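Stamham Robotics Studio — handout for Unit 3, soft stuff
Course page > Unit 3 > Two-arm handling

Read before lab. Bring the sheet back filled in, it counts.

So far everything has been blocks. Blocks keep their shape, cloth doesnt. Unit 3 is fabric and cushions, two arms, same cell as before. Arms are still the Zurnent pair, logging still goes through Mota, no new installs.

Wrist views and the fixed view, pink or purple fabric on the marbled mat:

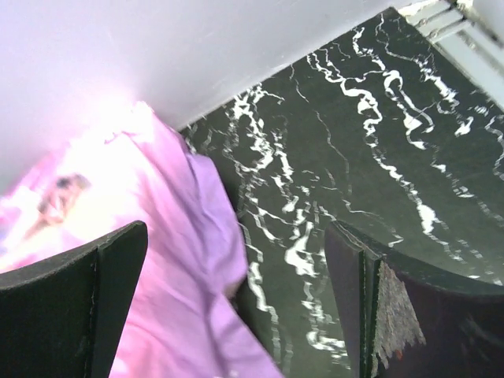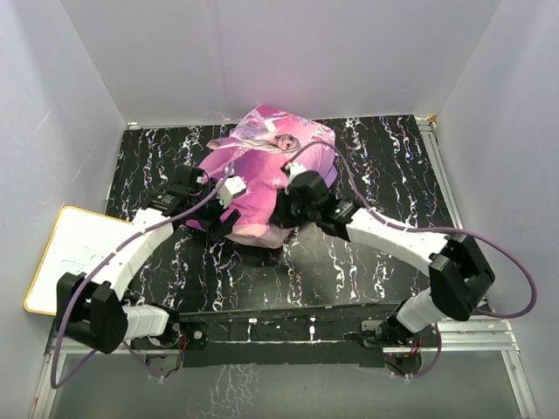
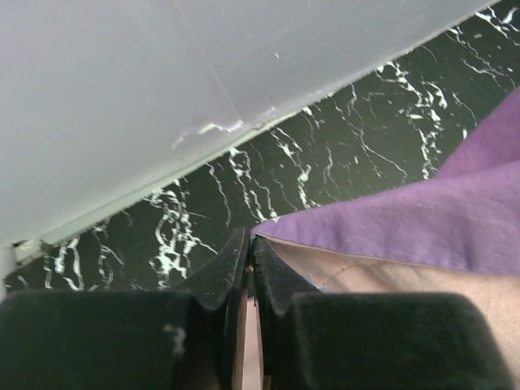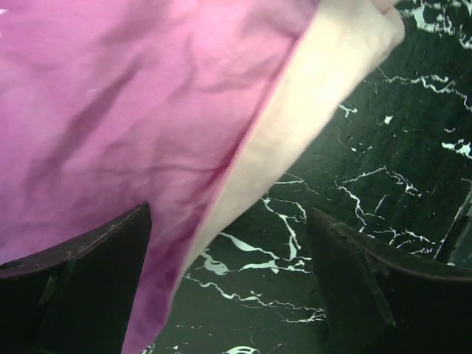
What to look for in the views

Fixed view (the second one) — you get both arms and the whole pillow, one gripper on each side. Good for: is it centered, are the arms fighting each other. Bad for: what the fingertips are doing.

Wrist views (the other three) — fingers always at the bottom. Good for edges and folds. Look at the last one, the pale reverse side shows up clearly against the pink, and the line between them is the sort of edge you can work from. Compare the first, where the left part of the cloth is blown out nearly to white. Same color rule will not work on both. Try it if you dont believe me.

Also the mat. White veins on dark = lots of strong edges that are not cloth. A plain edge detector will love the mat and ignore your fabric. Mask first, then edges.

Lab tasks

1. Replay log 2314 in Mota. Both arms, half speed. Write down the moment you think each gripper first makes contact. Then check against the finger current. Were you early or late?

2. Pick any wrist clip and mark the hem or fold line by hand in 23 frames. Spread them out, not 23 in a row. Blurry ones count too, mark "cant tell" where you cant tell.

3. Teleop. Each pair gets 100 grasps total, split how you like. Left and right operator swap at the halfway point. Log every one including the bad ones — a set with only good grasps is no use to the next group.

4. Short writeup, one page. When did the cloth slip, what did the wrist view show just before.

Things that go wrong

Closing too early. Fingers meet above the cloth and pinch nothing. Go down first.
One arm pulls, the other isnt told. Call it out loud to your partner.
Squeezing harder to fix a bad grip. Open, back off, come in again.
Cable round the elbow. Stop and clear it befor you move on, power off.

Grading

Marks by hand, logs, writeup, equal weight. No points for speed. Clips with no label get sent back.

Tristinus entry

Anyone going in for Tristinus in May: the soft object round uses two arms and one cushion, start position is changed between runs. Your Unit 3 logs can go in as training data, same file format. Tell me by end of the unit if your pair wants a slot on the practise list.

Next time: Unit 4, folding. Read the section on keypoints, skip the math at the end.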